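The Rack Beside the Sink
Notes on the least glamorous thing in the kitchen, and why we keep buying new ones

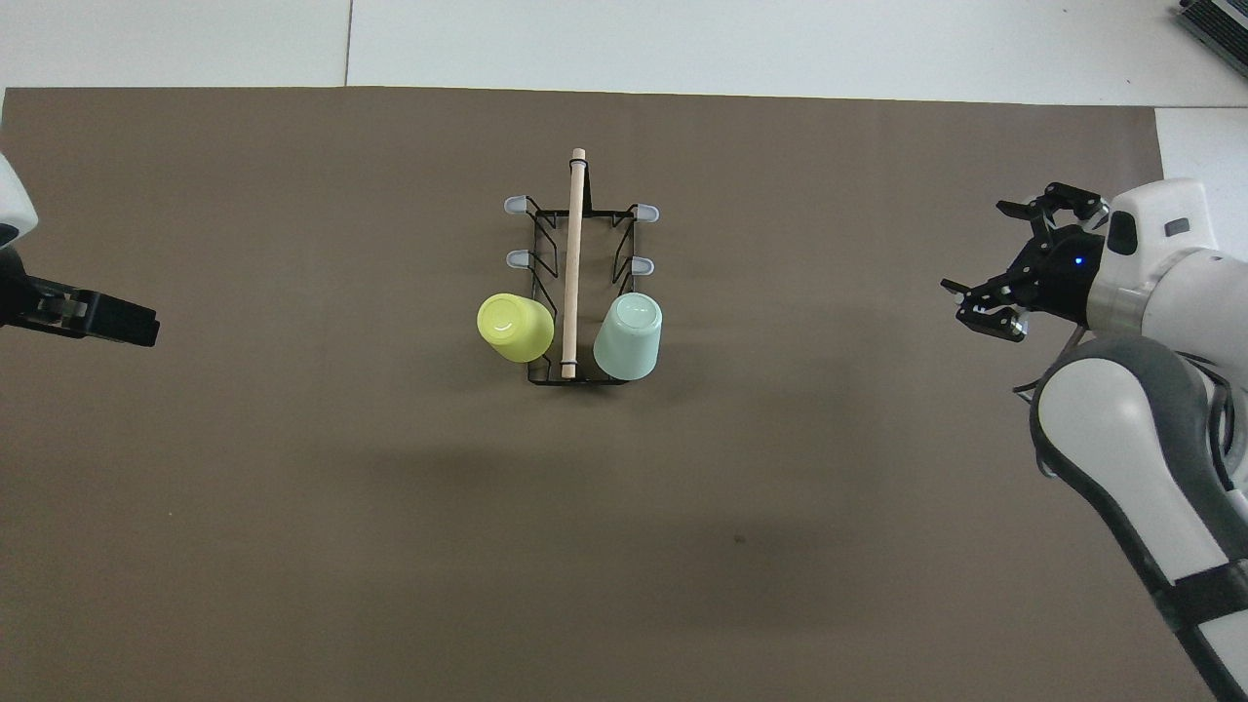 Two plastic cups, upside down, on a black wire rack with a wooden dowel down the middle.

I have owned seven dish racks in 16 years, and I could not tell you what was wrong with any of them. One was too big for the counter in the apartment on Stadmont Street. One rusted at the feet and left four orange dots on the landlord's tile, for which I paid. One was bamboo and very handsome, and it grew a soft gray fur in the joints by the second May. The others I simply got tired of looking at, the way you get tired of a haircut.

A dish rack is the only piece of furniture in the house that everyone uses and no one chooses with any care. People in Gillville will spend 1000 dollars on a faucet that looks like a swan and then set beside it a thing they grabbed off a hook at Sonavside Home & Hardware on the way to buy mulch. I know this because I spent a good part of one spring asking people about their racks, and most of them had to go into the kitchen and check what color it was.

The old standby, the coated wire basket with a row of slots for plates, was built for a household that ate dinner off plates and washed them by hand right afterward. We have a dishwasher. So do most of my neighbors. What lands in the rack now is everything the dishwasher will not take or that we don't trust it with: the good knife, the lid of the blender, the travel mug, and cups. Mostly plastic cups. I do not remember buying a plastic cup in my adult life, and yet they arrive, in greens and yellows, from picnics and birthday parties and somebody's dentist.

Plastic cups are a nuisance to dry. They weigh nothing, so they tip. Set one flat on a towel and it traps a ring of water inside the rim and holds it there until you pick it up, at which point the water goes down your sleeve. Put it in the top rack of the dishwasher and it flips over during the rinse and greets you full of gray soup. What a plastic cup wants is to be upside down with a gap under it, leaning on something, and left alone.

Hence the small rack, which has been creeping onto counters all over town. It is long and narrow and open in the middle, with side rails bent in a zigzag. The black wire ones look as if they belong in a bicycle shop. Some have little plastic caps on the arms, and I had assumed these were packaging. I pulled off the first pair and threw them away before it occurred to me that I might like the bare wire less. It now scratches everything I own.

Then there is the dowel. I have grown fond of the dowel. A plain stick of pale wood running the length of a wire rack gives the whole thing a faintly Scandinavian air, and it also splits the territory, which has turned out to matter more in my house than I expected. Cups on the left are one person's business and cups on the right are another's. There are no written rules. There have been remarks.

A word about mats, since you will need one. The rack has no tray, and the water has to go somewhere. I tried a folded dish towel, which was soaked by noon, and then one of those thick quilted pads, which smelled like a locker room in a week. What I have settled on is a big flat mat in a shade between taupe and mud. It shows nothing. My mother would have called it a color for hiding crimes. Get one larger than you think is decent, because cups overhang, and they drip where they overhang.

The shops will try to sell you up. The Arthur, a two-level model I borrowed for a month, has a swiveling spout, a cutlery caddy, a wine glass rail and a knob I never found a purpose for. It took up 30 inches of counter and I had to move the toaster to the dining room. Everything dried beautifully. I gave it back and felt the kitchen exhale.

My current rack holds, on an ordinary evening, two cups and a spatula. It could take more, and I could put the cups away once they are dry. I have a cupboard for them, with a shelf, at a sensible height. But one of them will be wanted again before bed, and the other is leaning at an angle I took some trouble over, and the cupboard is all the way over there by the window.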